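Trorkik (PC) – digital key

Sold by Vallent Games, item no. 2234
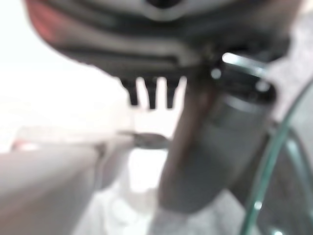 Dark gray housing with three pointed prongs

Game description
Trorkik is a single-player puzzle and exploration game from the Flurnthorpe studio, written by Dzintra Siliņa with music by Kobina Tetteh. You play a surveyor sent to the flooded mining town of Yakubu to find out why its pumps were shut down.

Gameplay
The town is split into 4 districts. Each one opens when the water level drops far enough to reach the next gate. Tools are found along the way and can be upgraded at workshops. There is no combat. The game saves at every workshop, and you can keep several saves at once.

System requirements
Memory: 4 GB
Storage: 2000 MB
Controller: optional

Delivery
The key is sent by email after payment clears. Keys that have been shown on screen cannot be returned.

Seller information
Contact: Roel Timmermans
Completed sales: 371
Listing updated: 19/04/2025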